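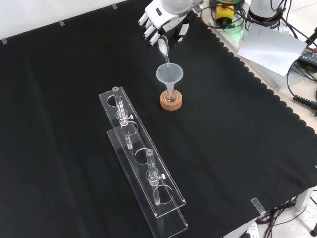 Second week comparing hands on the same arm. The Plolent five-finger against the Porance two-finger we've had since March. Same bench, same controller, 35 tries each per task.

Powder transfer, spoon to flask through a funnel. Plolent: 11 spills in 35. Porance: 7. More fingers didn't help much with a thin handle. The spoon rolls in the grip when the wrist tilts.

Wrist camera is the Wemari. Fixed camera is still the old one. For the pour I trust the fixed view more. The wrist view smears whenever the arm moves fast.

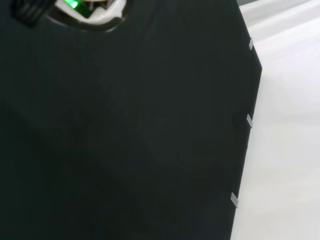 Wrist view, mid-move. Black cloth, light tabs down the right side, green light at the top.

Dropped the arm speed to 53 percent for the next set. Blur is better, cycle time is worse. Haven't decided if it's worth it.

Controller is the Zerouali, stock settings. Someone asked about force limits: I left them at default for both hands. Will try lower on the Plolent next and post the numbers.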